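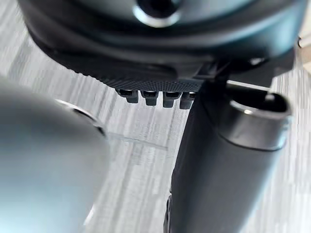 Dark gray housing with a metal-rimmed round port.

How Orienteering Works

Orienteering is a sport in which each person uses a map and a compass to find a set of points on the ground. The points must be visited in order. The person with the shortest time wins.

The map

An orienteering map shows more detail than a road map. Black marks stand for rocks and many things people have built. Blue is water. Brown lines, called contours, show the shape of the land. Every point on one contour is at the same height. Where the contours are close together, the ground is steep.

White on the map does not mean empty ground. It means forest that is easy to run through. Green means thicker plants, and the darkest green is very slow to cross.

The controls

Each point is called a control. On the map it is a purple circle. On the ground it is a three-sided flag, orange and white, with a code number. Check the code before you go on. A flag with the wrong code belongs to a different course.

The beginner course at Husstead Park is 1,721 meters long. That length is measured in straight lines from control to control. Most people travel farther, as they go around ponds and thick brush.
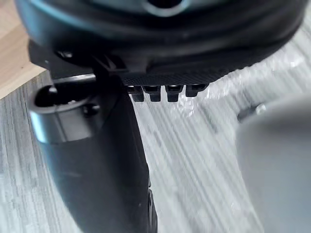 Four small black teeth below a textured plate.

Turning the map

Hold the map flat. Turn it until the north lines on the map point the same way as the red end of the compass needle. Now a trail on the left side of your route is also on your left in the park. Turn the map again each time you change direction.

Counting steps

Distance can be measured on foot. Walk 100 meters on a flat path and count each time your left foot lands. Course planner Riaan Potgieter gets 70. A shorter person will get a higher number. Steps shrink when you go uphill — add a few to your count.

If you are lost

Stop. Look for something large, such as a trail crossing or a hilltop. The highest hill at Husstead is marked 1,071 feet. Find the same thing on the map, turn the map to north, and start again from there. Report to the finish even if you did not find every control.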